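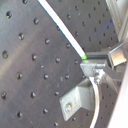
Figure 8. Wrist view, green tip at the dark block on the breadboard.

4. Recording your first episodes

I'm assuming you got through section 3 and the Mazza recorder starts without complaining. If it doesn't, go back, because nothing below will work!

1. Open a new session and name it after the task. I use short names (mine is "block-touch") and let the software add the number.

2. Bring the arm to the start pose, then nudge it a little somewhere random. A centimeter or two is plenty. My first 193 episodes all began from exactly the same spot and the policy learned that spot beautifully and nothing else.

3. Check the wrist view. You want the green tip and the dark block both in sight before you press record.

4. Press record, wait a beat, and guide the tip to the block. Go slowly. If you wobble and recover, keep it, those are some of the most useful examples you'll get.

5. Hold still at the end for about 8 frames, then press stop.

6. Mark the episode good or bad right away. I've tried doing it at the end of the day and I can never remember which was which.

Note: Look over the bracket screws between sessions. If a bracket has moved, start a new session and don't mix the two.

Caution: Keep the cable clear of the arm's path, and keep your fingers off the breadboard while the motors are on. The stop button on the Voltalex supply cuts everything, including the recording in progress.

How many do you need? I stopped at 1025, planning to throw out the bad ones and end up near 1000.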